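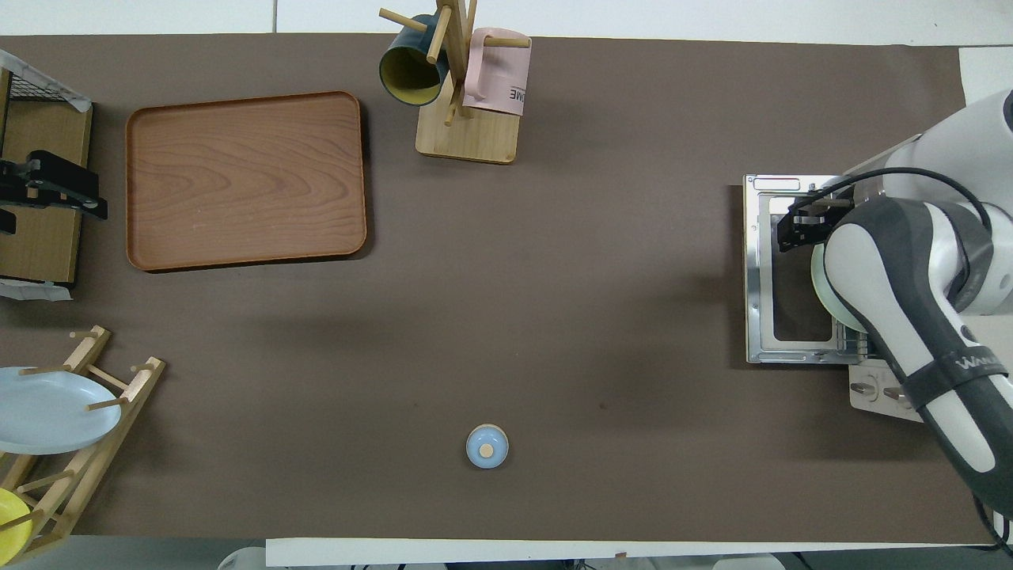
OK, so teleoperation is where I'd start anybody. You hold the controller, the arm copies you, and we log it all. Kwaku Mensah and I did 89 demos our first week at Zellbridge and I was terrible! Plates got me. See how the gripper has the green one by the rim? That's the grip I teach now, and I want it the same every time.

(Pause, ask who has driven an arm before.)

We're at 1,140 demos now, aiming for 2,000 by August. Next up, hand guiding, then over to Anas for questions.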